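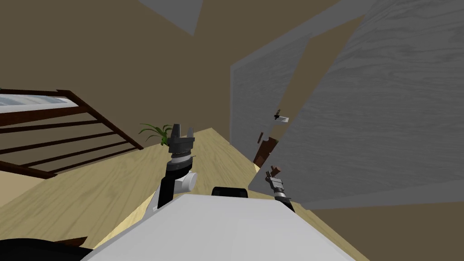 6 min read

Bolberg Releases Follinon 2 for Two-Arm Robots

Planning and perception package adds shared collision model, tilted-view handling and a new set of simulated test rooms

NERISACH, 7 Jul 2023 - Bolberg today released Follinon 2, a new major version of its planning and perception software for robots with two arms. The release replaces the separate left-arm and right-arm planners of the first version with a single planner that works from one model of the robot and the room. It also changes how the software treats camera views that are tilted, partly blocked by the robot, or made up mostly of plain surfaces.

Follinon runs between the camera drivers and the arm controllers. It takes in color and depth images together with joint positions, builds a model of nearby surfaces and objects, and returns timed arm motions. It does not replace the low-level controller supplied with the arm, and it does not issue motor currents. Customers on the first version can keep their existing controller settings.

One planner for both arms

In the first version, each arm was planned on its own and treated the other as a moving obstacle. The method was simple to set up but gave poor results when both grippers had to work close together. One arm would often wait for the other to leave an area that both could have used safely.

Follinon 2 plans both arms in the same search. The user sets a goal for one gripper or for each, and marks whether the goals must be reached together. If only one goal is set, the planner may move the idle arm out of the way, within limits given in the robot file. Motion of the idle arm can be turned off per task.

On the Bolberg internal test set, median planning time for two-arm goals fell by 19 percent compared with the first version. The figure was measured in simulation on the same computer, with the same goals and the same random seeds. Planning time for single-arm goals is unchanged within the spread of the test. Very tight goals, in which both grippers must end up inside the same narrow opening, still take longer than single-arm goals and can run out of time under the default limit.

The robot body is now part of the same collision model. Covers, housings and mounting blocks can be loaded as meshes or approximated by boxes and capsules. Bolberg recommends the simpler shapes for first setup. A mesh can be substituted later for any part where the extra clearance matters.

Tilted views

Many perception tools assume that the bottom of the image is down. The assumption fails when a camera is mounted at an angle or when the head or torso that carries it is turned. Follinon 2 takes the direction of gravity from the robot's joint positions and its base sensor, and applies it to every depth point before any surface is labeled. Floors, walls and tabletops are then found by their direction in the room. Rotation of the image itself has no effect on the labels as long as the camera pose is correct.

Camera pose errors do have an effect. The software now compares the floor found in the depth data with the floor expected from the joint positions, and writes a warning to the log when the two differ by more than a set angle. The warning does not stop motion by default. Sites that want a stop can set the flag in the safety section of the configuration file.

Self-view masking has been rewritten as well. Pixels that belong to the robot are removed from the depth image before the surface model is updated. The mask is drawn from the same meshes used for collision checks, so that a part added in one place is added in the other. Attachments not listed in the robot file will still be read as obstacles.

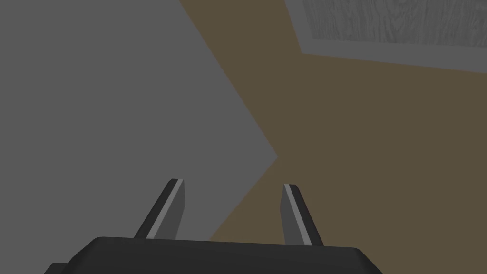 Does Follinon 2 need surface texture to find a wall or a door?

Flat surfaces are found from depth data, so texture is optional. Texture helps the software match one view to the next while the camera moves, and a site with only plain surfaces should expect slower updates to the surface model.

Wrist cameras

Wrist camera support was an add-on in the first version and is now included. Each wrist camera has its own calibration entry and its own mask for the gripper fingers. The mask follows the reported finger opening, which keeps the area between open fingers available to the object detector.

Views from the head and the wrists are merged into one surface model. When they disagree, the model keeps the reading with the lower expected error, usually the closer one. Users can view the source of each surface patch in the inspection tool. Patches that have been seen from only one camera are marked, and the planner can be told to keep a larger distance from them.

Thin objects are handled in a separate step. A long, narrow object resting against a flat panel tends to vanish into the panel when depth readings are smoothed. Follinon 2 looks for color edges that run across a flat surface, then checks the unsmoothed depth along those edges. If the check passes, the object is kept as its own item and can be chosen as a grasp target. If it fails, the edge is stored as a surface marking and ignored by the planner.

The thin-object step adds processing load. It is turned on for wrist cameras and turned off for head cameras in the default settings.

Nyarko test rooms

The release includes Nyarko, a set of 13 simulated rooms for checking a robot setup before it is moved to hardware. Bolberg began building the rooms in March and used them for all regression tests of this release. Nyarko includes wood floors, plain painted walls, doors with wood-grain surfaces, stair railings and potted plants. Object positions can be fixed or drawn from a seed.

Rooms are kept visually simple. Lighting is even by default, and many walls carry a flat color with no texture at all. The setting is a hard case for image matching and an easy case for depth. A second setting adds sensor noise and uneven light, and Bolberg advises running both before any result is compared with hardware.

Each run writes camera images, joint positions, planner goals and contact events to a single log. Logs can be replayed against a different planner configuration without running the simulator again, provided that the camera path is unchanged. A command-line tool compares two logs and lists the first point at which the planned motions differ.

Nyarko does not model soft objects. Plant leaves are treated as rigid for contact, which makes reaching past foliage look harder in simulation than it may be on hardware. Results for such tasks should be read with this in mind.

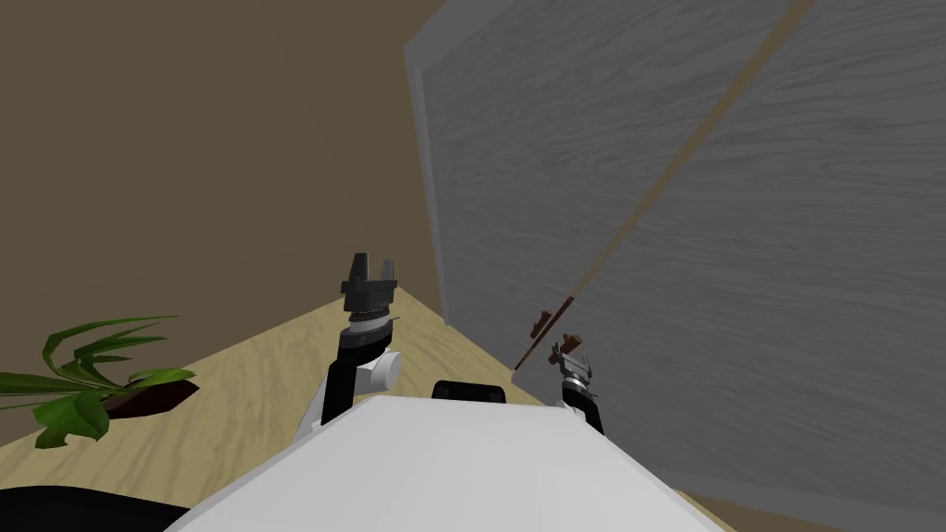

Simulated view of a two-arm robot, with one gripper beside a brown rod that lies against a gray wood-grain panel. Image: Bolberg

Changes that affect existing users

Robot files from the first version must be converted. The converter joins the left-arm and right-arm files into one and reports any link that appears in both with different dimensions. It does not choose between them. The user must correct the conflict by hand before the file will load.

Task scripts will run without changes if they command one arm at a time. Scripts that used the old wait commands to keep the arms apart will also run, but the waits are no longer needed in most cases and will hide the gain in planning time. A checker included with the release lists each wait by line number.

The gripper interface now separates a request to close from a report of contact. Under the first version, a completed close command was taken as a grasp, including when the fingers had closed on air. Follinon 2 reports the final opening and, where the gripper supports it, the measured force. The task script decides whether the values count as a grasp. Default thresholds are supplied for parallel grippers only.

Known issues

Glass is not reliably detected. Panels with a visible frame are usually closed off as flat surfaces, but unframed glass may be missed and should be entered by hand as a keep-out area.

Door handles with a dark lever may be merged with the door surface at long range. The detector separates them as the camera gets closer.

The inspection tool can show a short delay on large logs when both wrist streams are open. Planning is not affected.

Requirements and availability

Follinon 2 requires a Linux computer with at least 4 processor cores available to the planner. A graphics card is required for Nyarko and for the object detector. Planning alone can run without one.

The software is available now to customers with a current support contract, at no added charge. Nyarko is included in the same download and covered by the same license. New customers can request an evaluation copy through the Bolberg sales office in Nerisach. The first version of Follinon will receive fixes for safety-related faults only.

Setup notes, the file converter and the full list of changes are included in the download package.

About Bolberg

Bolberg develops planning, perception and test software for robot arms and mobile robots. The company is based in Nerisach and sells to robot makers and system integrators.

Media contact: Bolberg Press Office, Nerisach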